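Section 4. Setting Up the Bekmont Countertop Water Filter

Before you start

Check that your faucet has a removable aerator. The Bekmont does not fit pull-out spray faucets. Use cold water only.

1. Unscrew the aerator and keep the old washer.

2. Screw the adapter on by hand until it stops. Do not use pliers.

3. Push the blue hose onto the adapter and the white hose onto the filter inlet.

4. Place the filter upright, within reach of the sink, on a level part of the counter.

5. Open the cold tap slowly and run 2 gallons through the filter. Pour this water out or use it on plants.

CAUTION: Never run hot water through the cartridge. Heat damages the filter material and the cartridge must then be replaced.

Note: Gray water during the first flush is carbon dust. It is harmless.

6. Write the start date on the label. Replace the cartridge after 700 gallons. Order part 357.

Leave the counter clear beside the hoses so they do not kink.

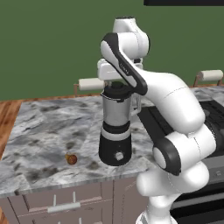
Consuelo Prieto: My adapter dripped until I put the old washer back in behind the new one. Might be worth adding to step 2.

If the drip continues, wrap the threads once with plumber's tape and repeat steps 2 and 3.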